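Indale Neighbors' Association: minutes of the summer meeting
Friday, July 15, 2011, upstairs at the Skernton Street hall 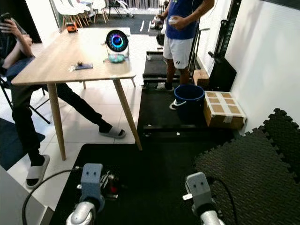

The light wood table and the floor mats.

Hi all, Alina here, taking notes again (my handwriting gave out near the end, so shout if I got you wrong). Present were me, Octavian Ciobanu in the chair, Ovidiu Coman, Relu Coman and Chathurika Patwary. We got going at ten past seven.

Last minutes: fine, except Relu says he never offered to paint the bus shelter. I have him down as offering. We left it at "will think about it."

Creek path: Ovidiu walked the whole stretch from Voicu Lane to the footbridge and the brambles are back with a vengeance! The county told him it's on their list for October. Chathurika thinks that's too late for the school kids and I agree with her, so she'll write to them again and I'll sign it too. Octavian wants a copy before it goes.

Block party: this took most of the evening, no surprise. We have 73 households on the flyer list and Octavian wants to add the Miresbridge end, which would bring it up to 94. I said yes, as long as somebody else does the folding. Relu and Ovidiu went back and forth over one grill or 2 (brothers!) and we voted for 2. Chathurika is asking her cousin's band, but they want a power outlet near the street and we don't have one, so Ovidiu will knock on the corner house and ask nicely. Rain plan still open.

Speeding on Voicu Lane: same as last time. I read out the letter from the woman at number 5, who is fed up and quite right too. Octavian to call the traffic office. He said he'd do that in the spring, so I'm putting it in capitals: OCTAVIAN TO CALL.

Seed swap: went well, lots of tomatoes, no beans at all. Chathurika still has a box of leftover squash seed, so please go and take some off her.

Any other business: Relu asked who has the long ladder. Not me. Ovidiu thinks it's at Miresbridge.

We wrapped up a little after nine. Next meeting to be set by email once Octavian is back from his sister's.

A.Z.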